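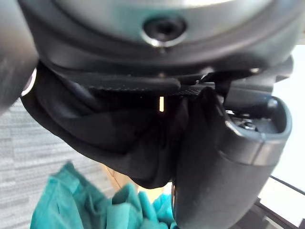

Priltulport lab visit: teaching a two-armed robot from wrist cameras

The Seyoum group moved into its Priltulport rooms last June and now takes visitors once a quarter. I went to the April 2024 session, which was given over to one result: how much a robot can learn about handling cloth and household items when it sees only through small cameras on its wrists.

You sign in at the Endby Street entrance and leave your bag in a locker. There were 4 of us in my group. The tour takes 70 minutes, and most of it is spent with the people who collect and check the recordings. The first stop is a short talk with slides, and the rest is standing up.

The method is easy to state. A person operates the arms through a task, the wrist cameras record, and the joint positions are saved alongside the video. A policy is then trained to predict the next short stretch of motion from what the cameras show. The group calls its version Grimier. The training set at the time of the visit held 3581 recordings, most of them done on the floor or at low height.

The question they set out to answer was whether an overhead camera is needed as well. Many setups use one, and it gives a steady picture of the whole work area. It also has to be mounted and calibrated again every time the robot changes rooms. The group wanted to know what is lost without it.

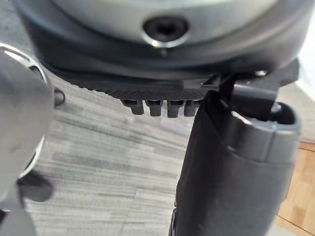 Gripper hardware over the carpet, from a wrist camera.

They trained two policies on the same recordings, one with the overhead view and one without. Each was given 160 trials. On picking up and placing single objects, the two came out nearly even. On folding, the policy without the overhead view did worse, mainly at the start, when the arm had to find a corner it couldn't see yet. Once the cloth was between the fingers the gap mostly closed.

The explanation we were given has to do with how much of a wrist view is taken up by the robot itself. The housing and fingers stay in nearly the same part of every picture, and the policy seems to use them as a fixed reference. When they covered that part of the picture with a gray block during training, the results dropped on every task. I asked if the same would hold with a different gripper. They haven't tested it, and the write-up says so.

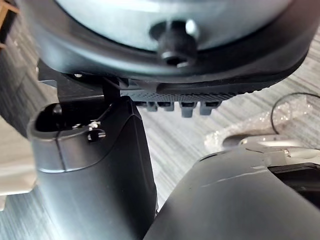

The part I found most useful was the checking step. Every recording is watched at double speed before it goes into the set, and the reviewer marks the point where contact begins and the point where it ends. Recordings with long pauses are trimmed. Ones where the operator backs up and tries again are kept and tagged, and the group thinks these help the policy recover from a missed grasp. They have a comparison on this planned but had no numbers to show.

A few things were less convincing. All the trials were run in the same rooms where the recordings were made, under similar light. The folding tasks used a small set of cloths. When someone in our group asked about running the policy in another building, the answer was that it is next on the schedule.

Questions ran over, so the stop at the repair bench was short. Handouts are by the door on the way out, with the trial tables on the back page. Parking behind the building is limited, and the bus stop on Endby Street is a five-minute walk. Sign-up for the next session is on the group's page.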